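Group project report, module 3
CBD shop labels in Presport: do they say what they have to?

Hurried version, final one has the proper references in. Word limit is 4000 and we are well under.

What we set out to do

Look at the labels on CBD oils, gummies and teas sold over the counter in Presport and check them against the council's trading standards leaflet. Not a lab project. We had no way of testing what was in the bottles and did not try. Labels only: strength, batch number, use-by date, address of the seller, warning text.

Original plan was to cover online sellers as well. Dropped in the second week, far too much. The online list alone came to 2313 products and a lot of those were the same oil under different names.

How we did it

Shops first. We walked the high street and the Tandell arcade, asked permission at the till, wrote everything down on a paper form and typed it up in the evening. Two places said no. One said yes and then changed their mind when the manager came back, so those forms were shredded and are not in the totals.

Total labels read: 1519. That includes duplicates across shops, which we kept on purpose, as the same product sometimes had an old label in one shop and a new one in another. This was a surprise and probably the most useful thing in the report.

Spreadsheet had one row per label. Yes / no / can't read. "Can't read" got its own column after an argument over whether tiny grey print on silver foil counts as being there at all.
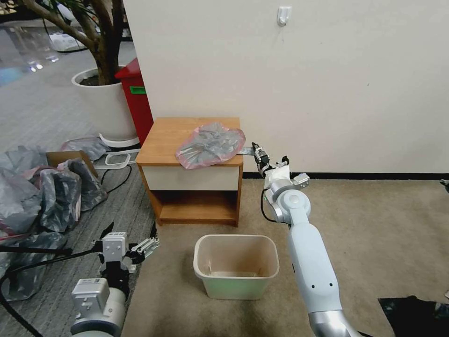
Sandamali Selvanayagam asked whether "can't read" should simply be scored as a no. The rule says the print has to be legible, so in her view a label that two people with normal eyesight can't make out has failed, full stop. Fair point. We have given both versions in the tables, and the order of the shops hardly changes either way.

What we found

Strength was nearly always given. Trouble is how. Some give milligrams for the whole bottle, some per drop, some a percentage, a few all of them and they don't agree with each other. A customer comparing two bottles would need a calculator.

Batch numbers: good on oils, poor on gummies, close to useless on loose tea. Tea is mostly packed in the shop and the sticker gets printed there.

Seller's address: often only a website. The leaflet wants a postal address. Nanayakkara was the best of the shops on this, every single item on their shelves had one, and they also keep a folder of certificates behind the counter that anybody can ask to see.

Warnings were the weakest part. Wording about driving, pregnancy and other medicines was missing or tucked under the fold of the label. On several boxes you have to peel the corner to read it, wich most people won't do in a shop.

Label software

We asked where the labels come from. Many of the smaller shops use Fadivance to lay theirs out. It has a template for food and one for cosmetics and people pick whichever looks nearest. The cosmetics one leaves no room for a use-by date. So some of the missing dates are down to the template, nothing to do with anyone hiding anything.

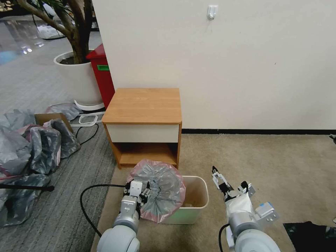 One of the shop managers wrote back after seeing our draft to say that the leaflet itself was part of the problem. It has been changed more than once, the old copy is still handed out at the council desk, and she was working from that one in good faith until July. We checked at the desk. Old copy, yes.

Packaging and rubbish

Not in the original plan, added late. Most of the pouches are foil and plastic stuck together and hardly any say how to get rid of them. 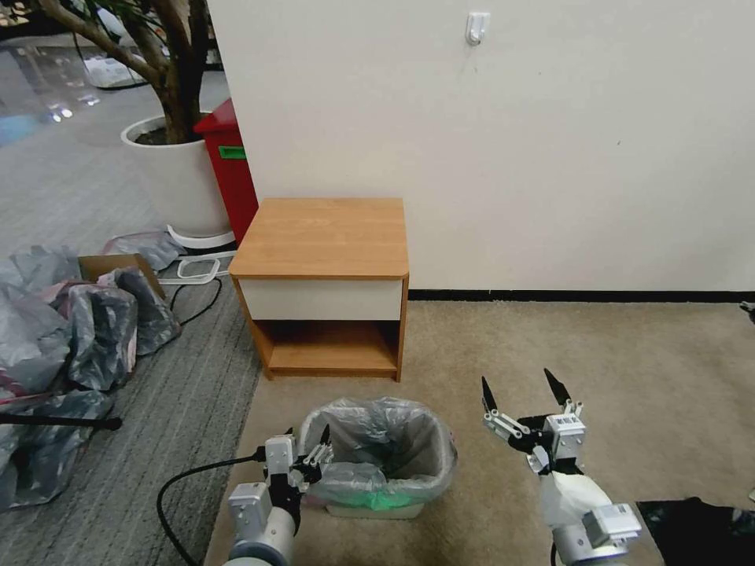 Disposal wording is the one thing the leaflet doesn't cover at all, so we couldn't mark anybody down for it. We still think it should be there. At home a pouch will most likely go in whatever is nearest, a little bin by the bedside table with a bag folded over the rim, and after that it is general waste. A line on the back saying "remove the cap, bin the pouch" would do. Dropper bottles are glass and could be recycled, but the rubber top needs to come off first and only the dearer brands mention it.

Problems with our work

Too few people reading. Each label was read by one person, and only the "can't read" ones got a second look. Lighting in the arcade is bad. The form was changed half way through and the early sheets have no box for pregnancy warnings, so that row is short.

Reccomendations

Council to bin the old leaflet. One way of giving strength, ours would be milligrams per dose. Fadivance to add a proper CBD template. Warnings on the front or the back, never under a fold.

Still to do: appendix B, check the tea numbers again, page numbers.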